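How to Sort a Desk Drawer's Worth of Small Stuff
Posted by Amna Orakzai, 26/03/2022

Cables, cards, dead batteries, a key to something. You need a divided cardboard tray and one podcast you don't mind losing track of.

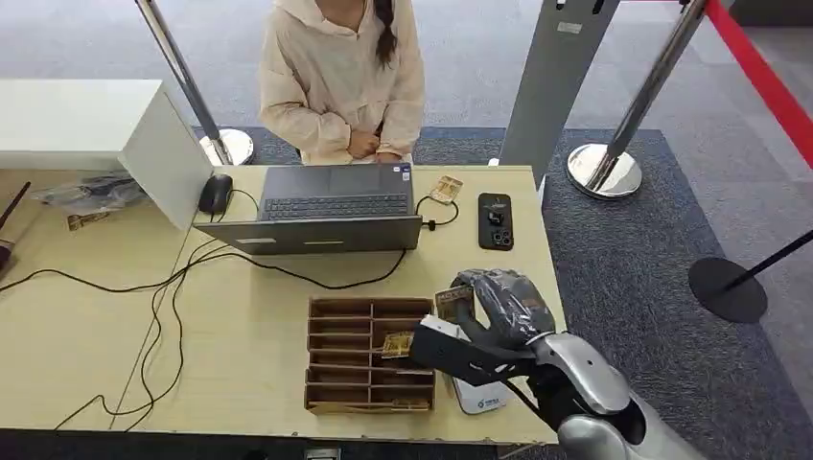

Start by putting the tray front and center, closer to you than feels polite. If you have to reach for it, you'll begin making piles, and piles are how we got into this.

Push the laptop to the back of the desk. Leave it open if you must. Turn the phone face down and keep it that way.

Next, cards. Stand them on edge in the slots so you can flip through them. I found 3 loyalty cards for Talpur, a sandwich shop that closed in October.

Short cables get one compartment each. Coil them loosely around two fingers and drop them in. Long ones won't fit, and the dividers will fold before the cable does.

Leave a couple of slots empty. They'll fill up by themselves, usually with screws.

If the dividers sag, a strip of tape along the bottom fixes it.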